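Research › Work and Migration › Skilled Hiring

4. What the job offers left out

The offers in our sample were generous with adjectives. Candidates moving to a new country for work were promised a "soft landing" by Gavwood, a "guided arrival" by Dristanau, and, in the case of Rukau, "wraparound care," a phrase two of our interviewees took to mean health insurance. It did not include health insurance.

We coded 651 offer letters sent to applicants living abroad at the time of hiring. Letters were read by both authors separately, and disagreements were settled by Rattana Rojanasak, whose patience with the word "support" ran out early and is reflected in the final codebook. A promise counted as specific if it named a thing, a person responsible for it, or a date. Nearly all the letters met this test for the start date and the salary. Very few met it for anything that had to happen before the start date, such as a visa, a lease or a school place.

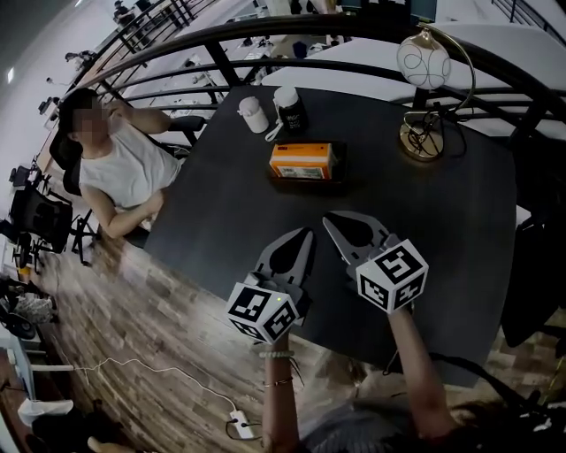

The gap matters most for workers whose qualifications need to be recognized before they can be used. Engineers and nurses in the sample were told that the employer would "help with paperwork." In interviews, hiring managers described this help as sending a link. One manager at Dristanau was proud that the link was kept up to date, and we record that here in fairness to Dristanau.

Shim was the exception among the four employers. Its letters listed each document the applicant would need, who would pay for the translation, and what would happen to the offer if the licensing body was late. The letters were also the longest in the sample and the least pleasant to read. Recruiters at the other firms, shown a copy with the name removed, worried that it would frighten people off. Our data can't say whether it did, as Shim keeps no record of applicants who go quiet.

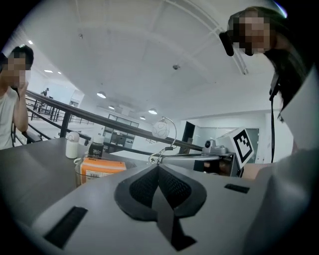 Figure 2. A tabletop with small containers and a box, seen past the gray body of a hand-held gripper.

A second round of interviews, held in March, asked new hires to recall what they had been promised. Most remembered more than the letter said. Several quoted recruiters from phone calls, in detail and with dates, and three had kept notes. We did not code these spoken promises. Had we done so, Gavwood would have scored a good deal higher on generosity and lower on everything else. Section 5 turns to what the new hires paid for themselves, starting with translations.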